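# Gallery: a week of sorting, Rullberg kitchen

Rurnance wants 4000 episodes from us by the end of June. An episode is one person guiding the arm through one small job from start to finish, and the sum of them is supposed to teach Histero to do the same jobs alone. I have my doubts, and I've been running the sessions since spring. But people keep asking what we do all day, so I've agreed to put up a gallery, starting with the produce task.

We had 1379 episodes in the log on Friday morning. Necati Polat thinks we're on course. I think he is counting the ones where the operator gave up halfway and began again, and we have argued about this over lunch more than once. 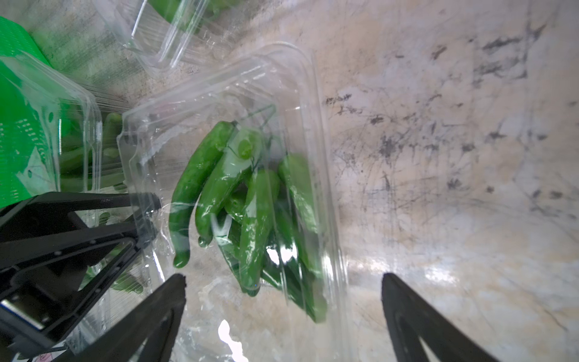 Clear packaging is where I expect the trouble. A shiny lid throws the light back differently each time you shift the box a few inches, and a model that has learned from our tidy daytime sessions may well have learned the glare along with everything else. Nam-gil Ko says more variety will sort that out. More variety of what, though? We buy from the same shop, we use the same worktop, and the same two people do most of the driving.

Then there's the grip. Thin plastic gives when you squeeze it. A person feels that and eases off. Our operators have to judge it by eye, so each has a private habit: Nam-gil comes in low and slow, Necati closes quickly and hopes. Both styles go into the pile with the same "success" tag, and I've yet to hear what Histero is meant to make of the difference.

I asked for 10 episodes a day to be set aside and never trained on, so that we'd have something fair to test against. I got 5. Ma, our labelling tool, still can't mark a dropped box separately from a badly placed one, and that request has been open longer than the project has had a name.

More pictures will go up once we move on to the crockery task. Comments to me, please, and complaints about the episode count to Necati.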